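Warberg linen-look curtains, eyelet top, in pale grey: a long review after a long winter

I have been promising this one to a few of you since November, when I mentioned in passing that we'd finally replaced the blinds, and my inbox filled up with people wanting to know what with. So put the kettle on, because I have lived with these curtains for long enough now to have opinions, and I'm afraid I have quite a lot of them.

A bit of background first. We live in a narrow old semi with draughty windows along the north side, and the previous owners had fitted aluminium venetians in every single room. I loathed them from the day we moved in. They rattled when the furnace kicked on, they collected grease and dust in equal measure, and the cord on the one in the dining room had been knotted so many times that it would only go up on the left. I put up with them for five years (five!) out of pure laziness, and then my neighbour Hawi Endale had me over for supper and I saw what she'd done with plain fabric curtains in a house that is the mirror image of mine, and I went home and ordered a tape measure that very night.

What I ended up buying was the Warberg panel in pale grey, in the medium weight. They do a light one and a blackout one as well. I got mine through Csizmadia, the little home furnishings place near the ferry, mostly so that I could handle a sample before I paid for anything. Emese Csonka behind the counter let me take two swatches home over a weekend and pin them up, and I would urge you to ask for the same wherever you shop. The "oatmeal" I had my heart set on looked like wet cardboard against our walls. The grey looked lovely, a colour I'd never have picked from a screen.

Ordering was straightforward enough. The panels come in set lengths and you can pay extra to have them hemmed, which I did for the bedroom and did not do for the rest, thinking I'd manage it myself. I managed it very slowly. The fabric is a polyester and linen blend, and it frays a good deal once cut, so if you're hemming at home, please overlock or zigzag the raw edge before you turn it. I had fluff on my slippers for a week. Pankaj Uniyal, who does alterations in the same building as my dentist, told me afterward that he'd have done the lot in an afternoon, and I have thought about that afternoon often.

Now, hanging. The eyelets are a brushed metal finish and fit comfortably over the rods I chose, which were the Rarnico extendable ones. The rods are fine. The brackets that come with them are less fine, and I swapped the screws for longer ones after the first bracket started to lean. If your walls are plaster like ours, do spend a little more on proper anchors. My brother-in-law Dezső Somogyi came over with his good drill and we did the whole ground floor between lunch and dark, with only one argument about what level means in a house where nothing is.
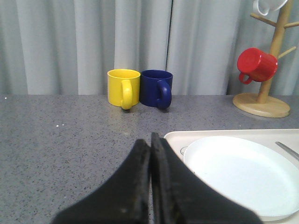 How a curtain drops is what you're really paying for, to my mind, and it's the bit that catalogue photos are worst at showing. Straight out of the packet I was disappointed. The panels had fold lines across them like a road map and stuck out stiffly at the sides. I steamed them once they were up, a slow pass from top to bottom, and then tied them loosely with strips of old pillowcase and left them alone for a couple of days to learn their pleats. It's a fussy step but I'd never skip it again. A pale grey cloth lives or dies by its folds, I find, and when it hangs in soft upright ones like those behind the speckled counter, you get bands of lighter and darker grey that do all the decorating for you. Flat and stretched tight, the very same colour can look like a bedsheet. Buy more width than you think you need! The shop will tell you one and a half times the window and I'd go to double if the budget can stand it.

The other matter is where two panels meet. I'd been a little worried about a gap of light down the centre, having suffered with slats for so long, and in the living room there was one at first. A tiny magnet sewn into each leading hem has sorted it. They're sold at the notions counter for next to nothing, and you can unpick them on wash day.

On to the washing, then. The label says cool and gentle, hang to dry, and I have done precisely that with the dining room pair twice. They came out well both times. There was a whisker of shrinkage in the length after the first wash, not enough to bother me, but I'd hem a touch long if yours are meant to kiss the floor. Please don't use the dryer. Jenő Balogh from my walking group did, and his now hover well above the baseboard, looking surprised.

Warmth is harder to judge. I haven't kept any proper record and I won't pretend to. The armchair by the north window is usable in the evenings now, where before it was strictly the cat's in July, and I've stopped wearing a scarf to do the crossword. If you're buying chiefly for insulation, though, I'd look at the lined version, or do as Hawi did and hang a cheap thermal liner on a second rod behind. The medium weight on its own is a comfort and won't work miracles.

Light is the same sort of story. They soften the morning beautifully and give you decent privacy, but with a lamp on behind you after dark you'll be a silhouette to the street. For a bedroom, if you're at all a light sleeper, go to the blackout. I didn't, and I wear an eye mask.

As for cost, the whole house came to $700 including the rods, the extra hemming and an embarrassing quantity of thread. The lined panels would have pushed that up a fair bit. I also priced the Piditard range, which is nicer cloth, no question, heavier and with a beautiful hand to it, but a single pair of those was going to be $82 more than the same size from Warberg, and I have a lot of windows.

Would I buy them again? Yes, gladly, with the hemming done by somebody else. I'd take a point off for the fraying and half a point for the packaging, which was a thin plastic sleeve with a tear in it. The colour is a joy and they've made the house quieter as well, something I hadn't expected at all.

If you've got a bay window and have found a rod that bends without sagging, do leave me a comment. It's the last set of venetians left, and I'd like them gone before the spring.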